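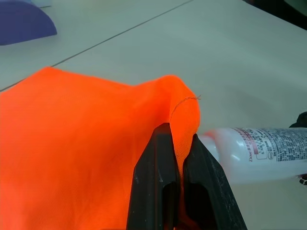 Kalik makes and repairs drawstring bags, stuff sacks and pouches. We started with produce bags for market gardens and still make those, along with sacks for tents, sleeping bags, climbing ropes, wet swimming gear and anything else a customer can measure. Most of our cloth is lightweight and a good deal of it is mesh. The bright orange mesh is the one people know us by, and it is a fair test of a sewer: it bunches up, slides on the table and will not hold a crease, and a loose thread at the hem shows up darker against the orange. Loose threads are trimmed at final check. If one has got past us, cut it close with small scissors and do not pull it.

The company was set up by Delyth Gittins and her brother Iestyn in the back half of a former seed store. Delyth had worked in sail repair and Iestyn had sold outdoor equipment, and both had seen a lot of good bags thrown away over a broken cord or a split channel. The first order was for 50 onion bags. They were cut on a kitchen table and sewn on a machine borrowed from their aunt, who got it back the following April.

We moved to our present workshop on Mensah Lane when the seed store was sold. It is one large room with a cutting end and a sewing end, and a small office partitioned off by the door. There is no shop, but customers can collect orders and drop off repairs during working hours. Please ring the bell and wait, as the machines are loud and it can take a minute for someone to hear it.

What we make

The standard range comes in 3 sizes, small, medium and large, in mesh or in plain woven nylon. The small pouch suits cables, toiletries and tent pegs. The medium takes a pair of shoes or a folded rain jacket. The large was drawn up for sleeping bags and has become popular with swimming clubs.

All standard bags close with a single drawstring and a cord stopper. We use a thin cord because a thick one leaves a gap at the neck when the bag is drawn up. Black cord is standard and other colors can be ordered.

Custom work starts with a measurement or, better, the object itself. We have made bags for tripods, chess sets, a folding music stand and a great many stoves. There is a minimum charge for custom work, listed on the price page.

How we work

Cloth is cut flat in stacks, except for mesh, which is cut one layer at a time. Side seams are sewn first, then the base, then the channel for the cord. Hems on mesh bags are turned twice. Cord is threaded by hand after the sewing is finished, and the stopper goes on last.

Each bag is then laid out on a big pale table, the cord is drawn out to its full length, and the bag is opened and closed before it is packed. The table was bought for cutting and turned out to be more use for this. 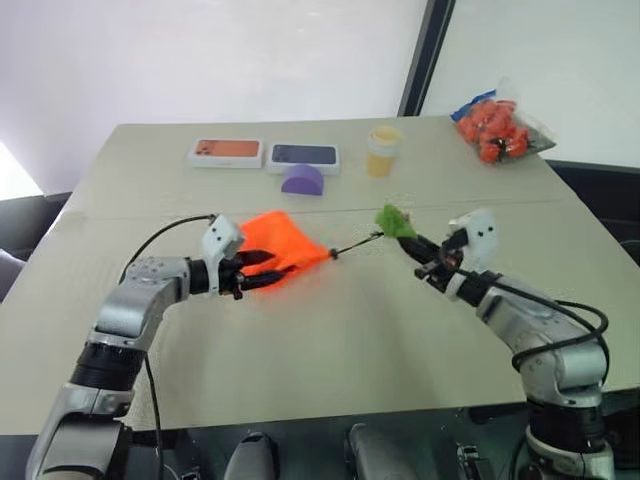

Repairs

We repair our own bags free of charge for as long as the cloth is sound. You pay postage one way. We also repair bags made by other companies, at a fixed price per job, provided they are clean and empty when they reach us.

The most common job is a new cord and stopper. After that come split channels and holes near the base. Large tears in mesh are usually not worth patching and we will tell you so before doing any work. In the last full year we finished 1696 repairs.

Who we are

Delyth Gittins runs the workshop and draws the patterns.
Iestyn Gittins handles orders, suppliers and the accounts.
Llinos Hughes is our senior sewer and trains new starters.
Eun-seong Yoon cuts cloth and looks after custom orders.
Huw Maddocks does the repairs and answers most of the email about them.

Stockists

Our bags are sold through 27 independent shops. Steredeo carries the full range, and Lirnance carries the mesh bags in medium and large. If your local shop does not have the size you want, ask them to order it or write to us directly.

Offcuts

Mesh and nylon offcuts are sold by weight when we have enough to fill a box. Colors are mixed and cannot be chosen. Schools and scout groups can have a box for the cost of postage by writing to Llinos at the workshop address.

Page last updated Feb 3, 2018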